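Cómo preparar una carta de apoyo para el visado de un antiguo intérprete

¡Se puede hacer en una tarde! Si trabajaste con un intérprete local en una misión en el extranjero y ahora te pide una carta, tu testimonio pesa mucho en su expediente, así que vamos paso a paso.

1. Reúne los datos antes de escribir. Nombre completo tal como figura en el pasaporte, meses de servicio, base o zona y unidad. Yo uso una ficha de Plarov, gratuita y comodísima, pero una hoja de papel vale igual.

2. Preséntate en un párrafo. Cargo, destino y cómo conociste al solicitante. Si coincidisteis en Lusness y luego en Ejigu, pon los dos sitios – los cambios de destino sin explicar frenan muchas solicitudes.

3. Cuenta hechos concretos. Una patrulla, una reunión con los vecinos, una amenaza recibida. Con 300 palabras bien elegidas tienes de sobra; mi primera carta tenía 821 y la reescribí entera (¡y quedó muchísimo mejor!).

4. Describe el riesgo actual solo con lo que sepas de primera mano, y di cómo lo sabes.

5. Firma a mano, escanea las 3 páginas en un único PDF y envíalo al solicitante. La asociación Kudarora revisa borradores gratis hasta septiembre y suele contestar en 40 horas.

Guarda siempre una copia – te la volverán a pedir.

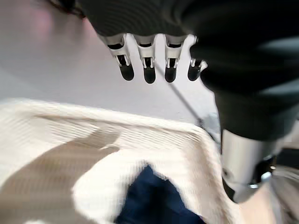 Yo añadiría un teléfono de contacto debajo de la firma. En mi caso llamaron para confirmar los meses de servicio y eso desatascó el trámite. ¡Gracias por la guía!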